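The Tablecloth Came First

34 shares 12 comments

I bought the tablecloth before I owned a table big enough for it. Red and white gingham, folded into a square on a stall at the Troncoso market, and I carried it around under my arm all afternoon like a newspaper. My friend Nouhaila Ouazzani told me it would make my apartment look like a pizza place. She had a point, but I like pizza places!

That was August, and I'd just moved into the Medside building, where my living room is also my dining room and (if my sister is in town) the guest room. So the cloth had a big job. I wanted something that said sit down, have a snack, don't worry about the crumbs.

The screen came next. I'd been after a rattan one for ages, mostly to hide the corner where I keep the vacuum, and the new ones I looked at cost more than my couch. Then Mostafa Badawi, who runs the secondhand place on Jilar Street with his daughter Nabila, called to say he had one in the back. The hinges squeaked and one foot was chewed, he thought by a rabbit. We settled on 30 dollars and he threw in a can of oil. Nabila helped me get it up the stairs, and we took a chunk out of the wall on the second landing – sorry, neighbors.

I put it behind the table just to get it out of the doorway, and there it stayed. The vacuum is still in plain view. But that soft beige weave behind all those loud checks calmed the whole thing down, and I started wanting to eat there instead of on the couch with a plate on my knees.

What goes on the table is nothing fancy. When people come over I do real food, and when it's just a movie night I put out whatever I grabbed on the way home. Cookies, a bottle of soda, something in a plastic tub that I'll have half finished by the opening credits. Gingham is very forgiving about this. Put a store-bought snack on white linen and it looks like you gave up, but on red checks it looks like a picnic.
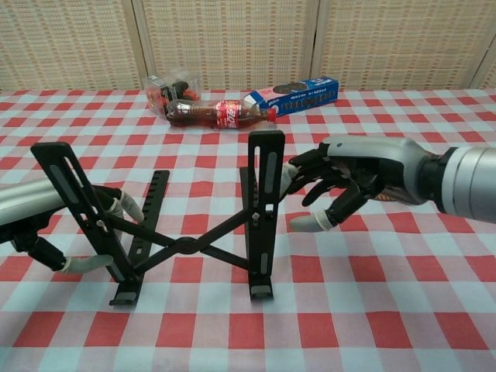 Oreos and a Coke on the red gingham, with the rattan screen behind.

Nouhaila has come around, by the way. She asked where the stall was last week, and she's thinking of the blue.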